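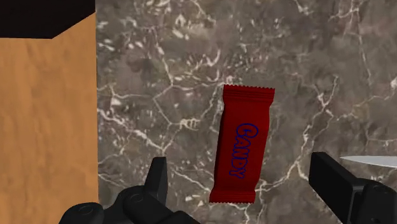 A candy bar in a red wrapper.

I caught Hiyori Shibata on her lunch break, and she'd already eaten dessert first. "I always do!" she laughed. She grew up in Nagano and opened her little sweet shop, Fladar, last March, with 40 jars and a secondhand cash register that still sticks.

So what sells? "Sour stuff, all day long. Kids want their faces to hurt." Her own favorite is plain old caramel (mine too, so we got along great). She makes it in the back on slow mornings and burned 66 batches before she liked one. "My neighbors ate the bad ones," she told me. "They still ask for them."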